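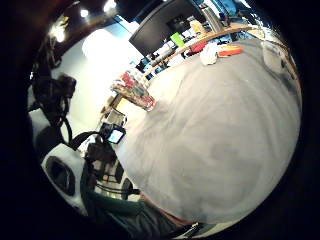 Handheld grippers, week four: wrist cameras and what they miss
Posted by Maysoun Sayegh, November
214 views | 3 comments | Share

Right, these are the notes from the session plus the bits I rushed at the end (sorry, the room was booked after us and I could hear them queuing). If you were there, skim down to the exercise. If you weren't, start here and borrow someone's sketch of the lens diagram.

We were comparing two handheld grippers, the Hallard and the Shboul. Both are things you hold and squeeze yourself, and both carry a camera that looks out past the fingers. The idea is that you do the job by hand, the camera records it, and later an arm has to make sense of what it got. So the question for the whole session was: if all you had was the camera's view, could you do the task?

My answer is "sometimes", and I want you to be able to say when.

Field of view first. A very wide lens gives you a round picture with black corners, and it squeezes an awful lot in. From one spot at a desk you can get the monitor, the wall and the ceiling lights all at once, which is lovely for working out where the gripper is in the room. The price is the bending. A straight desk edge comes out as a curve, and anything close to the lens balloons. Cloth or a hand a few centimetres away can eat two thirds of the view, and then your lovely wide lens is mostly looking at grey creases.

I had the Shboul on its wide setting and the Hallard on its narrower one. On the narrow one I lost the cup every single time I came in from the side. On the wide one I kept the cup but it was tiny, and Elias Hourani (who was running the other bench) reckoned he couldn't tell where the rim was until he was nearly touching it. We disagreed about which is worse. I'd still take the wide one! You can crop a big view but you can't get back something the lens never saw.

Tilt. People forget about this because our wrists are so good at it. You roll your hand to get round a bottle and don't notice, but the camera rolls with you and the whole room goes over sideways. Don't try to hold the gripper level to make the footage prettier, please. If the job needs a roll, roll. We can deal with a tipped horizon afterwards, and a stiff, careful grasp is no use to the arm.

Clutter. I don't tidy the desk for these and I'd rather you didn't either. A bottle, a card, a lid, whatever's normally there. Elias likes a bare bench for the first few goes, so you can see what your own hand is doing, and I've come round to that for beginners. After that, put the mess back. Cables and chairs in the background are fine too.

Light. Bright wall plus dark monitor is a rotten combination for auto exposure. If the wall goes pure white, lock the exposure on the desk and start again. On the Ever controller it's a long press, and on the older one you have to go through the menu (second page, bottom).

Some numbers for your notebooks. My run was 105 grasps, split over both grippers, at 60 frames a second. I went through them afterwards marking every clip where I lost sight of the object before the fingers closed. It took me almost 3 hours and a lot of tea, so do yours in batches.

The exercise, for next time:

Pick one object and one gripper. Do the same grasp from the front, from the side and from above. Watch the clips with a sheet of paper and write down the moment the object disappears behind your hand or sleeve, if it does. Then swap grippers and do it again. Roll your sleeves up for one set and leave them down for another, I'm curious whether that matters as much as I think it does.

Bring the sheet, I don't need the clips. The Jernstead reading is still the one from last week, chapter two only, and skip the maths on calibration because we'll do that together.

3 comments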